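Two-arm sorting table, build thread
Posted by kettlewick, 5th March

Bit of an update from the shared workshop at Pidholm. Both arms are bolted down now and I've started giving them household stuff to pick up instead of foam blocks. The software is Trullex, same as before. The big ribbed jar is my nemesis! Clear plastic, so the depth camera I was using in December mostly looked straight through it.

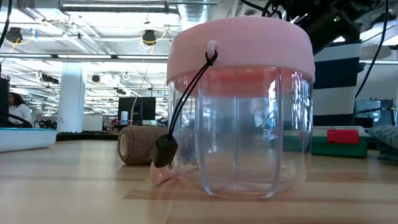 The jar, pink lid and all, with one arm behind it.

mossback_30: Can't you grab it by the lid? Lid's solid colour, problem solved.

kettlewick: Tried that, it's a wide old lid and my fingers only open so far. I might have a go at the little loop on the front, but then the bead swings about and I lose it again.

solderpot: Put tape on the jar and stop suffering.

mossback_30: Disagree, that's cheating. The next jar won't have tape on it.

kettlewick: I'm with mossback on this one (sorry solderpot). Anyway, smaller things go much better. The plan is for everything to end up in the fabric bin at the back, and I've set the arms facing each other across the table so either one can have a go at whatever's nearest. 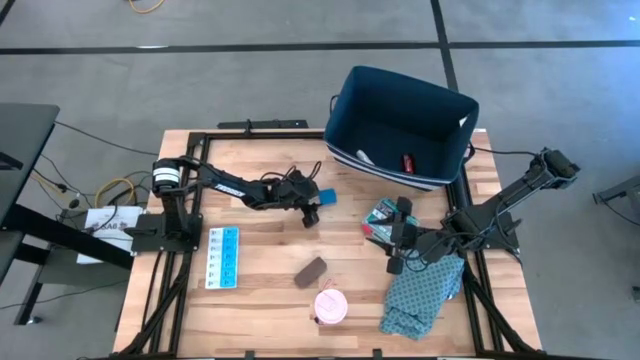 Crumpled cloth is still a pain, mind. I budgeted 385 quid for grippers and spares, and 2 sets of finger pads have gone already. Has anyone used the Drulport ones?

solderpot: Yes, for 5 months. Grippy but they pick up fluff. I went back to Cullinane.

mossback_30: Mine have been fine, just wipe them.

Contact the moderators | Copyright Pidholm Makers Forum | Back to top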